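A New Old Table for the Front Room

If you have come through the front room at Drurkthorpe this February, you will have noticed the table before you noticed anything else. It came to us from the Enache house, where it had spent a good many years under a tablecloth and then (I am sorry to say) a few more under paint cans, and it took two of us and a borrowed van to bring it home.

Riaan Ndlovu took on the refinishing, and I don't think any of us expected him to get so attached to it! He gave it 15 evenings, mostly after supper, working down through the old varnish with a hand scraper and then finer and finer paper until the grain began to show itself. He let me do one corner, which he then quietly did over. 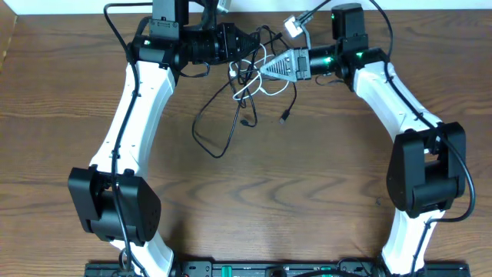

Photo: Drurkthorpe Newsletter

I could look at that grain all day. The dark lines run along mostly level and then, toward the middle, they start to waver and lick upward like flames, and the finish has just enough gloss to bring them out without making you feel you ought to whisper near it. Riaan used an oil from Wulero, five thin coats, each one rubbed in with an old T-shirt and left overnight.

We have had a few questions about looking after it, so please do use the felt pads from the drawer under anything heavy, and wipe up spills with a soft cloth, no spray cleaners. A mug ring will come out with a little oil and patience, so don't hide it under a magazine, just tell Riaan and he will be perfectly nice about it.

Next on his list is the Bralel bench from the hallway, which has a split in the seat and two wobbly legs. If you have spare clamps at home, the long kind especially, he would love to borrow them.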